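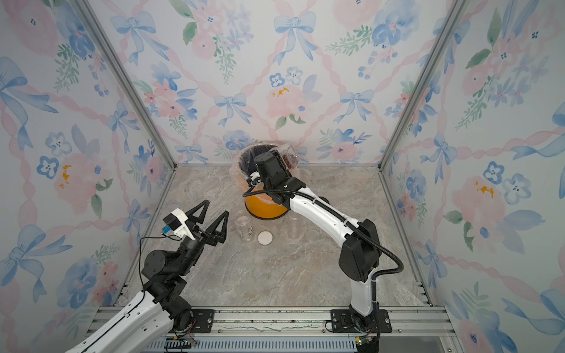
Annick Bouvier has spent five years trying to get machines to do the jobs people put off until after dinner. She runs the household group at Dranilar, a company of 13 people, and when asked how close they are, she does not reach for a date.

"Some of it works and some of it doesn't," she says. "A person wants to hear that it can clean the kitchen. What I can tell them is that it can pick up a jar from a counter, most of the time, if the jar isn't right against another jar."

Her group works on clearing up: what goes in the trash, what gets emptied first, what gets kept. She picked it over cooking and laundry. Cooking gets the attention, she says, and laundry has already eaten several companies she could name and won't.

Clearing up sounds easier than it is. Bouvier lists the trouble in the order it reached her desk. Clear things came first. A camera looks at a glass or a plastic cup and sees mostly the counter behind it, so the arm has to work from rims and reflections.

"We had a month where it would close its fingers an inch to the side of the cup, very confidently," she says. "Then it would carry nothing over to the bin and let go of it."

Bags were next. A trash bag has no fixed shape. It folds over the edge of the bin, it slumps, it catches light in a different way every time somebody changes it. Hugo Brunet, who came to Dranilar from a packaging plant, was given the bag problem in February and still has it.

"At the plant everything arrived the same way up," Brunet says. "If it didn't, we built a guide rail until it did. You can't put a guide rail in somebody's kitchen."

He thinks the public has the two kinds of work the wrong way around. Factory robots look impressive and have it easy, in his view, while a cup lying on its side next to a trash can is a hard day's work. He would put the shop floor years ahead, with one exception. Small shops that change what they make every week have the same trouble homes do, and he expects them to buy first.

Jérémie Millet is one of those possible buyers. He manages the back room at Wesent, which weighs out and repacks dry goods for grocers, and he has watched the Dranilar arms work twice. He was interested in pouring. His staff tip out containers all day, and their wrists suffer for it.

"It pours fine," Millet says. "It's slow. One of my people would have done four by the time it did one. But my people go home at the end of the shift, so I don't hold slow against it too much. What I hold against it is that when it spills, it doesn't know it spilled."

Bouvier agrees with that. Her system checks whether a container ended up where it should and whether it is still in the grip. It does not look at the floor afterward. She says adding the check is simple and deciding what to do about the mess is the hard part, as a second arm motion to fix the first one often makes things worse.

The training is done by people. An operator moves the arms through a task by hand control, over and over, with the objects shifted each time, and the software learns from the recordings. Dranilar has 4000 of these for clearing-up tasks. Josiane Gaillard recorded 3000 of them herself.
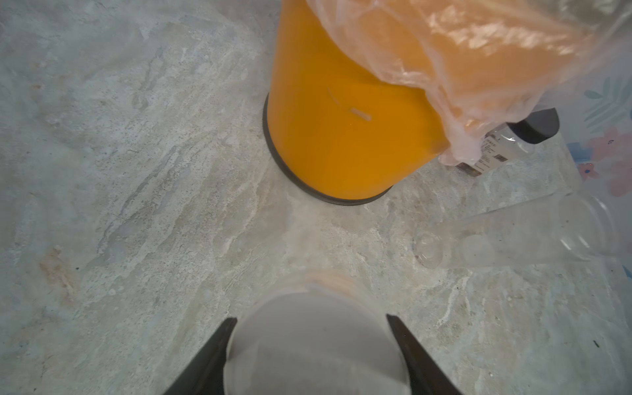 "You learn how much you do without thinking," Gaillard says. "I put a hand on the bin when I throw something in. I never knew that until I had an arm that didn't do it and the bin moved."

She changes the setup between recordings: a bottle standing, then on its side, lids on and lids off, cups stacked or apart. Early on she kept things too neat, and the arms did well in her setups and badly in everyone else's. Now she asks whoever is passing to put the objects down for her.

Would she have one at home? "For the trash, maybe. I wouldn't leave it alone with the good glasses."

Bouvier's own answer is shorter. She doesn't want one yet. She would trust it to sort a counter while she was in the room, and she thinks a helper that has to be watched saves very little time. The next round of tests will run without an operator standing by, starting with plastic containers only. Glass stays on the list for later.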